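Ticket 1724
Service desk: Tetura Household Automation Support
Product: Sollela table-clearing cell, single arm
Customer site: Evitz demonstration flat
Category: Grasping / drinks containers
Priority: 3
Status: Open, awaiting customer

Summary as submitted

The customer reports that the arm cannot be relied upon to clear drinks from a table without attention from a member of staff. Plates and cutlery are outside the scope of this ticket. The customer asks whether the fault lies in the equipment, in the settings, or in the present state of the art, and requests a plain answer before the flat is shown to prospective tenants.

Initial response

The service desk acknowledged the report and asked for the hand logs, the grip force setting and a note of the lighting in use. These were received in full. The force setting was found to be at the value supplied on installation. The desk wishes to record that no fault was found in the arm joints, the wrist or the power supply, and that the emergency stop was tested by the customer and responded correctly.

Findings from the logs

The logs cover 300 attempts made in December. Failures fall mainly into two classes. In the first, the hand closes too high on a thin-walled bottle, the wall gives way and the bottle turns in the fingers. In the second, the hand reaches the correct place but the object detector has reported a second object where there is only a reflection. Cans are seldom dropped, but open cans have been tipped on two occasions, and the customer has rightly marked these as failures even though the can was afterwards placed in the tray.

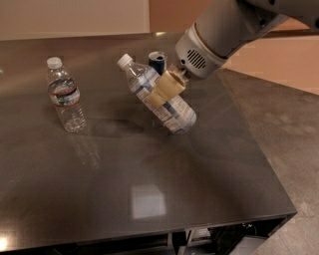
Grip height is the first matter to be corrected. The planner supplied with the cell chooses a point below the cap, on the assumption that the neck is the stiffest part. This is sound for glass and for full bottles, but it leaves the weight swinging beneath the hand when a bottle is lifted at an angle. A hold at the middle, as on the bottle with the blue-striped label, keeps the bulk of the container closer to the fingers and is the hold the desk recommends for this class of object. Clearance from neighbouring items should be increased at the same time. An open can standing directly behind a bottle leaves little room for error, and the planner should be told to lift straight up before it moves sideways. The glossy table top remains a difficulty, as it returns both the ceiling light and the bottles themselves to the detector.

Actions requested of the customer

1. Set the grip region for plastic bottles to "middle".
2. Set the vertical lift before travel to "always".
3. Apply the reflection mask from the Hennessy vision package and repeat the table calibration.
4. Run the clearing routine again with bottles at different fill levels, and return the logs under this ticket number.

Reply to the customer's general question

The desk is asked whether a machine of this kind can yet do the chore unattended. Our answer is that it can do parts of it. Picking up one container from a tidy table is within its ability on most attempts. Deciding whether a half-finished drink is wanted is not, and the cell makes no attempt to do so – it will clear whatever it has been told is a drink. The customer should not describe the cell to tenants as a replacement for a person. The service terms require up to 1000 supervised cycles before unattended use is considered, and the site has not reached that figure.

Update, 26th January

Customer confirms that actions 1 and 2 are complete. Action 3 is outstanding, as the vision package licence has lapsed and a renewal has been requested. The ticket will remain open until the new logs are received.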